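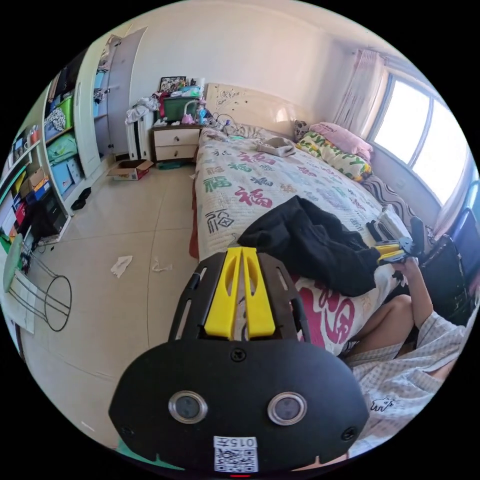
marginal_gloss

Posted 2019-11-07

Paying to be published: talk me out of it, or into it

Long-time reader, occasional complainer. I finished my doctorate in political communication two years ago and have been teaching at Uvach College ever since on a contract that gets renewed each spring by someone who has to be reminded who I am. I have one article out, one under review since the last ice age, and as of this week, one accepted.

The accepted one is the trouble. It's on how small-town newspapers covered school board recalls, and it went to Trurnier Studies in Media and Politics, for a special issue. Two reviewers, both reports in hand, one useful and one that mostly wanted me to cite a particular scholar four more times (I have my suspicions). I revised, I cited, I was accepted. Then came a second email, from a different address, with an invoice for $1,496.

Yes, it's on their website. It's under "For Contributors," then "Policies," then "Dissemination Support." I had taken dissemination support to be something they would give me.

My college has a research fund. It is for permanent faculty. I asked whether it could be stretched and was told to apply to the Haslinger Fund, which covers publication costs for people in my position, meets twice a year, and met in September.

So do I pay for it myself, pull it, or start begging? The invoice gives me 12 days. I teach 80 students this semester and have not had a great deal of time to think, so I am doing the mature thing and asking strangers.

footnote_farmer

Pull it. If you have to pay to get in, it's a vanity press with a nicer font.

I know that isn't what you want to hear. But hiring committees in our field do look at where a thing was published, and the ones I've sat on had at least one person who enjoyed nothing more than sneering at a title they didn't recognize. You'd be buying that person a present.

quietcarrel

That's too harsh. Plenty of decent journals charge now. The fee pays for the article being free to read. Whether the journal is any good is a separate question, and you answer it by looking at the editorial board and reading a couple of past issues. marginal_gloss, have you read anything else they've run? Would you have cited it?

marginal_gloss

I have cited two pieces from it, one of them before I ever thought of submitting. The board is real people with real jobs. I wrote to one of them once about something else and she answered, so she exists. The past issues are fine. Some good, some filler, like every journal I know, including the ones people whisper about with reverence.

footnote_farmer

Board members are often real people who said yes to something over lunch and forgot it.

But all right, if you cited it before, that counts for something. I withdraw "vanity press." I'll stay with "expensive."

octavo

Ask for a waiver. Did you ask for a waiver? Nearly every outfit with a fee has a waiver, and they hide it even better than the fee. Write to the editor of the special issue, and leave the billing address alone. The editor wants a full issue. The billing address wants to go home.

Say you have no institutional support, which is true, and that you'd be sorry to withdraw, which is also true. Do not grovel and do not go past one paragraph. I've done it twice and it worked once.

tenured_and_tired

I'm going to be the unpopular one. Pay it.

You're two years out. You have one article. A second one in print this winter is worth more to you than $1,496, and if it gets you onto one short list it's the cheapest thing you'll ever buy in this profession. I spent more than that flying to a conference to give a paper to six people and a man fixing the projector.

Principles are lovely and I have several. I acquired most of them after tenure.

quietcarrel

"I acquired most of them after tenure" should be carved over the door of every graduate school.

It's also the whole problem, though. The people who can afford to refuse the fee don't need the article, and the people who need the article get told to see it as an investment. For someone on a contract that's more than a month's rent in a lot of places. Would you have had it lying around in your second year?

tenured_and_tired

No. I would have put it on a credit card, which I did with the conference.

I didn't say it was fair. I was asked whether to pay.

footnote_farmer

You were asked to talk them out of it or into it. Nobody has to be the credit card's lawyer.

tenured_and_tired

Somebody should be. It has been very good to me.

desk_reject

Editor here, different journal, no fee, run out of a shared office and goodwill. A few things from the other side.

Withdrawing after acceptance is not a crime. People are afraid of it as if there were a list. There isn't a list. The editor will be annoyed for an afternoon, and two reviewers will have worked for nothing, which they were doing anyway.

What I would not do is withdraw and send the same piece out the next morning without a word. Our field is small. One of your two reviewers could easily get it again, and they will remember it, especially the one with the four citations. Mention in the cover letter that it was accepted elsewhere and withdrawn over costs. Some editors will like you more for it. I would.

And no, the fee doesn't make it a bad journal. An invoice from an address you've never heard from, with a deadline on it, is poor manners all the same.

marginal_gloss

That's helpful, thank you. I did think there was a list.

octavo, I hadn't asked. I looked again and there is a waiver, on a page called "Equity," which says requests must be made "at the point of submission." So I was meant to know I couldn't afford the fee before I knew there was one.

octavo

Ask anyway. "At the point of submission" is what they say to people who don't ask.

inkwell_annex

Has anyone mentioned the other route? Post the accepted version on your own page or in the college repository, if their terms allow it, and let the official one appear behind the paywall without charge. A lot of these journals have a paid option and an unpaid option and only send you the invoice for one of them. Look at whether you ticked something when you submitted. I ticked something once. It cost my department dearly and I have never been allowed to forget it.

footnote_farmer

Special issues are usually open only, at Trurnier anyway. I looked before I opened my mouth, for once.

inkwell_annex

Pity. Then ask whether it could go in a regular issue. You'd wait longer, but you could list it as forthcoming, and forthcoming counts.

quietcarrel

Forthcoming counts for a year or so. After that it starts to look like a personality trait.

tenured_and_tired

I've been forthcoming since the Clinton administration.

long_syllabus

Coming in from a teaching college. I want to push back on the idea that this decides anyone's career. My place hired two people last year and I read every file. We looked at whether they could run a room of freshmen on no sleep. I could not tell you today where either of them has published. If marginal_gloss wants a job like mine, put the money toward a decent mattress.

If they want a job at a research place, then tenured_and_tired is right, and I'm sorry to say so, as he has been insufferable.

marginal_gloss

I would like a job like yours, or one like his, or any in between with dental.

My chair, when I asked, told me to "write something short for the public in the meantime." So I may also have a 900 word version for a magazine, which would pay me. It would pay me very little, but I like that the arrow points the other way.

footnote_farmer

Do that after the article is out somewhere, or at least ask first. I've seen a journal get sniffy over a piece that "had already appeared." It was a blog post. It had a joke in it. They were upset about the joke.

desk_reject

We wouldn't care, provided the data and the argument in full are only in the article. But yes, ask. It takes one email.

marginal_gloss

Update for those who like endings. I wrote to the special issue editor, one paragraph, no groveling. He replied within the hour that he had not known the invoices were going out already, that he had assumed everyone had funding ("most contributors do," which stung a bit), and that he'd take it up with the publisher. He has also moved my deadline. He can't promise the full waiver and mentioned half.

If it's half, I'll pay it and teach a summer section. If it's nothing, I'll withdraw and write the cover letter desk_reject described.

footnote_farmer

Half is still too much. Ask who else in the issue is paying full.

quietcarrel

Please don't ask that. Take the half.

octavo

I'd let him come back with the number first. And get it in writing from the billing address too, whatever the editor tells you. That was the one that didn't work.

marginal_gloss

Wait, how did it not work?

octavo

Editor waived it. Billing didn't hear. I got reminders for two years, the last of them addressed to my department as "the estate of."

tenured_and_tired

Did they publish it?

octavo

Oh yes. With my name spelled wrong.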